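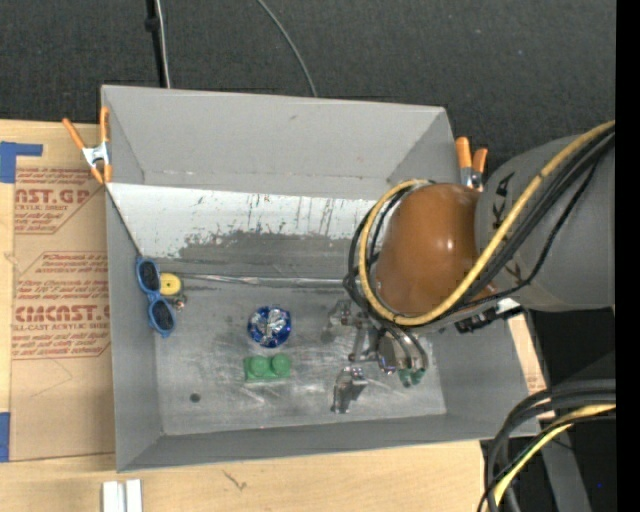
Touching Up Scratched Paint on Sheet Metal

This procedure covers small areas of worn or chipped paint on steel bins, shelves, drawers and cabinet panels. It is meant for indoor parts that do not touch food. For parts with rust holes or bent seams, repair the metal first.

What you need

Dish soap and warm water
Sandpaper, 100 and 320 grit
Wet-or-dry paper, 2000 grit
Mineral spirits and lint-free rags
Masking tape
Metal primer and matching enamel, spray or brush

Check for old coatings

If the part may have been painted before 1978, test it for lead before sanding. Stop if the test is positive.

Prepare the surface

1. Wash the part, rinse it and let it dry fully. Grease left in the corners will cause fisheyes in the new paint.

2. Push a plastic scraper under any lifting edges. Remove everything that comes off with light pressure. Paint that holds can stay.

3. Sand bare spots and rust with 100 grit until the metal is clean. Switch to 320 and feather the edges of the old paint until a fingertip no longer catches on the step. Wear a dust mask.

4. Wipe with mineral spirits, turning the rag often. Wait 20 minutes.

5. Mask the surrounding area. Leave a margin of sound, dulled paint inside the tape so the new coat has something to overlap.

Prime and paint

Apply two thin coats of primer to bare metal. Galvanized steel and aluminum need a primer labeled for those metals. Follow the recoat time on the can; it varies by product.

Spray enamel in light passes, starting and ending each pass off the part. Three light coats cover better than one heavy coat and are less likely to run. Pull the tape while the last coat is still soft.

Blend

Let the enamel cure for a week. Wet-sand the overlap lightly with 2000 grit, then buff with a soft cloth. Skip this step on matte finishes, as buffing leaves a shiny ring.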